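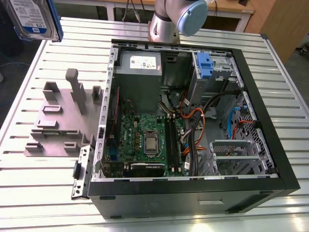
Dell tower, side panel off, processor in its socket.

2 min read

Thursday, Cindico bench notes. Third evening on the sound archive and I'm completely hooked! Gavin Pringle dropped off 18 more reels from the Baird collection — dance bands, a harvest supper, and one box marked only "Grirnis, wind." Played that one first, obviously. It's wind, and it's glorious.

Transfers tonight all at 7.5 ips. Cleaned the heads between reels with alcohol and let them dry fully. Reel 3 has a sticky patch near the tail, so I stopped it and put it aside for a slow bake. The leader tape on most of these is falling off; resplicing takes longer than the playback.
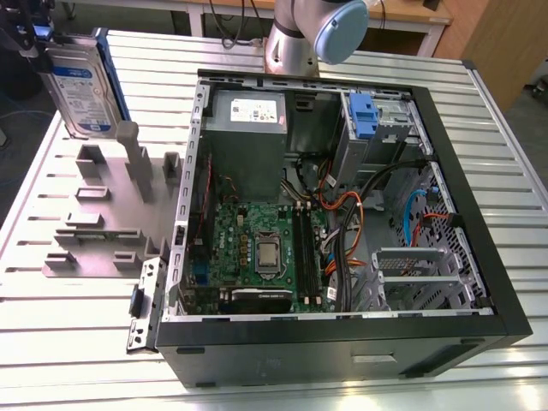
Western Digital 3.5-inch drive and the open tower.

File names: box, reel, side, take. Please stick to it, Gokon folder included. I left 28 seconds of room tone on the front of each side because the hum helps when setting the noise filter. Accordion on reel 11 is slightly flat, could be the machine running slow. Check against the tuning fork somebody hits at the start (bless them). 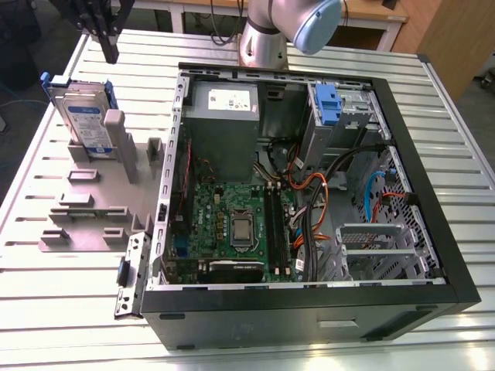

Do we trim the chatter between songs? Leave it in on the master and cut it only on the listening copies.

Next: bake reel 3, order more leader, ask Gavin who the fiddler is.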